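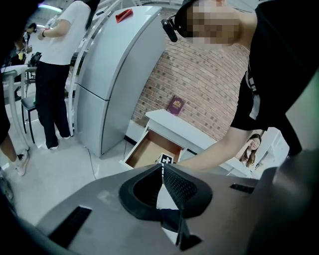 The cabinet with the drawer open and my passport on the top.

Drawer of a low white cabinet opens crooked, and papers disappear behind it

Rajkumari Joshi
Asked in Home and Storage, 225 views

Hello to all. I have a low white cabinet from Zokeck which stands against a brick wall. In the drawer I keep the papers of the family: the passports, the rental contract, the insurance letters, and the small booklets from the doctor. I bought it second hand in January, without any instructions.

I have two problems, and I think they are maybe one problem.

The first is that the drawer does not come out straight. When I pull it from the middle with both hands it is almost good. When I pull from one side, the other side stays behind, and then the whole drawer is standing crooked in the opening. If I push it back in this position it stops before it is closed, and I must wiggle it.

The second is that thin papers go away. Last Saturday I looked for my passport for a long time and I found it behind the drawer, on the bottom of the cabinet. I took it out and for the moment I keep it on top of the cabinet, leaning on the wall, so I can see it. It is not a good solution, I know.

I have already tried these things:
Taking out half of the papers. It became a little better, but not much.
Rubbing a candle on the sides of the drawer. I did not notice any difference.
Pushing the cabinet tight to the wall. This had no effect for the drawer.

The inside is light wood and the front is white. The drawer has metal runners, one on each side. I do not see anything broken, but I do not know how it should look when it is correct. The outside width of the cabinet is 148 cm, if this is important.

Must I buy new runners? And how do I stop the papers from falling behind? I rent the apartment, so I prefer not to drill in the wall.

Thank you for your patience with my English.

Hájek
Answered, marked as helpful by 6 readers

Your English is clear, do not worry. I had a similar cabinet and I think you do not need new runners yet. When one side stays behind, in most cases one runner has moved a bit from its place, or one screw is loose. Check this before you spend money.

You do it in this order.

Empty the drawer completely. Pull it out as far as it goes. Many metal runners have a small plastic lever on each side. On one side you press it up and on the other side down, and then the drawer comes out. If there is no lever, lift the front a little and pull. Please do not use force.

Put the drawer on a blanket on the floor. Now look at the runners which stayed in the cabinet. Take a screwdriver and try every screw. If a screw turns and turns and never gets tight, the hole is too big. Put a wooden toothpick with some wood glue in the hole, cut it even, wait until the next day, and put the same screw back.

Then measure. The distance from the bottom of the cabinet to the runner must be the same on the left and on the right, and also the same in the front and in the back. Two millimeters is enough to make trouble.

After this check the drawer box itself. Put a square in the corners. It should be 90 degrees in each of them. If it is not, the box has become loose in the joints and you can press it straight and glue it again. If you have no square, measure with a tape from corner to corner in both directions. The two numbers must be equal.

For the papers: they fall over the back because the back panel of the drawer is usually lower than the sides. I cut a strip of thick cardboard, as long as the back is wide, and fixed it with double-sided tape on the inner side so it stands a bit higher. Make sure it does not touch the top when the drawer closes.

Can you show one more picture with the drawer open? I would like to see in which direction it goes.

Rajkumari Joshi
Reply to Hájek

Thank you very much for such a full answer. I add the second picture. It is from above and tilted, but the angle of the drawer is visible.

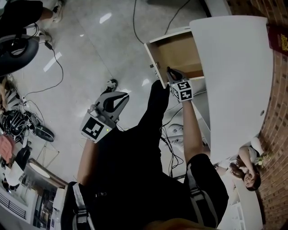
Drawer open, it stands at an angle from the cabinet.

I did not yet take the drawer out. I will look for the plastic levers tonight. I also wanted to ask about the small round hole in the top, near one end. Can it be that papers are falling through there?

Hájek
Reply to Rajkumari Joshi

Thank you. Yes, it is at an angle, so I would start with the screws of the runners, on both sides. The picture does not show them, so I cannot tell you which side is the bad one. About the hole, I do not believe a passport can pass through it. On mine there was such a hole for lamp cables, and I closed it with a plastic cap. A receipt rolled by itself could fall in, I suppose.

skisari
Answered

just use silicone spray, works for every drawer

prorkuna
Answered

I would be careful with spray if you keep documents inside. It goes on the wood and later you find spots on the paper. If you must use it, put a little on a cloth and wipe only the metal.

I agree with the first answer about the screws. I would only add that you should check if the cabinet stands level. My floor goes down toward the wall and the drawer pulled to one side until I put a folded piece of felt under one foot. You can see it with a glass of water on the top, or with a level if you own one.

And for passports I use a flat zip pouch, bright yellow, A4 size. All of them go in together. It is too thick to slide over the back, and it is easy to find in the morning when you are leaving for the airport.

Rajkumari Joshi
Reply to prorkuna

The pouch is a good idea, I will buy one this week. I will do first the screws, then the felt, and I will write here which one helped.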